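Berkdale packing line – progress report to Zandetard
June 17, 2020
Prepared by Itsuki Oda

Where we are

The first robot arm has been on the small parts bench at Berkdale since February. It does sorting only. Packing, labelling and final checks are still done by hand, and will stay that way for the rest of this funding period.

We had planned to have 2 arms running by now. The second is at Hosoda waiting on a new wrist joint, and we expect it in 5 weeks. The cost is covered by the supplier and does not change the budget.

Simulation work

New sorting layouts are now tried in simulation before they go near the floor. The operators asked for this after the first month, when layout changes were being tested during their shift and holding up the bench. The simulated arm works over a plain white panel with a few coloured blocks in place of real stock. The block colours and sizes are kept simple on purpose – we want to check reach and spacing first.

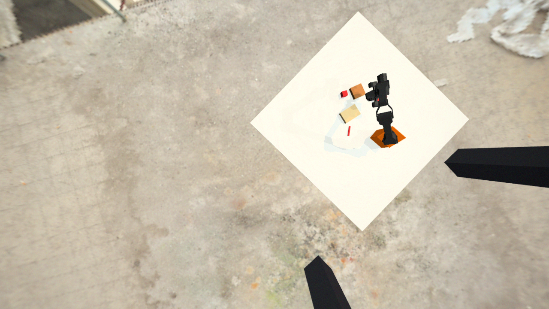
Effects on staff

All 12 people on the line have kept their hours. Two operators have moved from sorting to running the arm and were put up one pay grade. Others now rotate through packing more often, and a few have told us they find it more tiring than the old mix of jobs. We have shortened the packing turns and will ask again next month.

Sore wrist reports from the sorting bench are down, but it is too early to say much about that.

Training

The Teltel course was too general for our needs. The operators' own notes from the bench have been more useful and are being typed up as a short guide.

Next period

Fit the second arm, finish the guide, and review the packing rotation with staff. No extra funds are requested.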